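**FOR RELEASE**

2019-02-14

# Trostum workshop opens its home-built robot arm project to new members

Trostum Shared Workshop has published the parts list, wiring notes and control code for Odau, a robot arm built by its members over evening and weekend sessions. The release covers everything a home builder needs to put together the same arm, along with the household clearing-up routine the group has been using to develop it.

The arm is programmed to move everyday items between a tabletop and a drawer. The group chose the job early on because most members have some version of it at home, and because it needs a good range of movement: a high reach over the top of a piece of furniture, a low reach into a drawer near the floor, and a change of grip for each thing being handled. 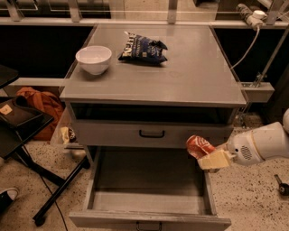
Odau began as a kitchen-bench project and moved to the workshop when the first base plate proved too light for the arm at full stretch. The current base weighs enough to stay put without clamps. Members cut and drilled it on site, and the drawings have been included in the release with the corrections marked in colour.

The published routine is made up of short recorded moves. Each move is stored as its own file, so a builder can swap one out without touching the rest. The library now holds 402 files, of which 198 deal with picking up and 200 with putting down. The remaining four are resting positions. Builders working with different furniture will need to re-record the drawer moves to suit their own heights, and a guide to doing this is part of the package.

Ordinary packaging and tableware are used throughout. The group looked at printed test blocks and decided against them – a crumpled can or a bottle lying at an angle asks more of a grip, and these are the things people have on hand. Members bring in whatever is in the recycling.

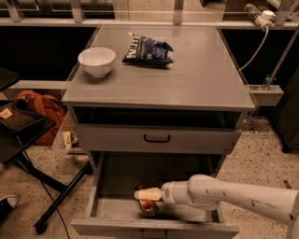

Glass has had its own set of moves since January. The closing speed of the gripper is lower for these, and the arm pauses before lifting. Anyone copying the build is advised to start with plastic and to leave glass until the pause is working reliably. Shoes should be worn at all times near the arm.

Control software for the project is called Cikodance. It runs on an ordinary desktop computer and was written by members for this build. The version in the release is the one used in the workshop, with the comments tidied up and the old menu removed. It does not need an internet connection. A log is kept of every session, and the log format is described in a separate text file.

The group has also included its notes on small and soft items, an area where work is still under way. Grip settings that suit a bottle are too firm for a sponge, and picking up one item when another is close beside it remains difficult. The notes list 623 attempts with the settings used for each, including those that were abandoned.

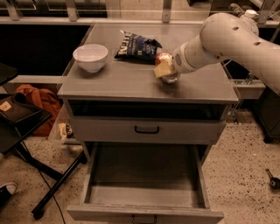
Members meet in the ground-floor room at Barrera Hall, where the workshop has bench space, hand tools and a locked cupboard for parts. New members are welcome at any level of experience. Some basic soldering is helpful for the wiring sessions, and the workshop can lend an iron to those who do not own one. People who would prefer to build at home can borrow the drilling jigs for two weeks at a time.

Planned work for the rest of the year includes a cover for the wrist cabling, a quieter supply fan and a routine for closing the drawer once it has been filled. The group is also looking at a lighter version of the base for people in flats, who may not have anywhere to keep the present one.

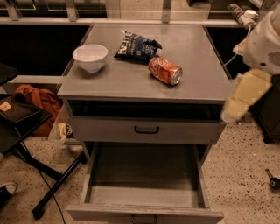

Printed copies of the build notes are available from the workshop at the cost of photocopying. The files can be copied to a memory stick at any session. Builders who make changes to the design are asked to send in their drawings so that the notes can be updated.

**About Trostum Shared Workshop**

Trostum Shared Workshop is a member-run space for woodwork, electronics and repair. Membership is paid by the quarter and includes use of the benches and hand tools. Casual visitors may attend two sessions before joining.

**Media enquiries:** Trostum Shared Workshop, Barrera Hall. Photographs and interviews with the build group can be organised on request.

– ENDS –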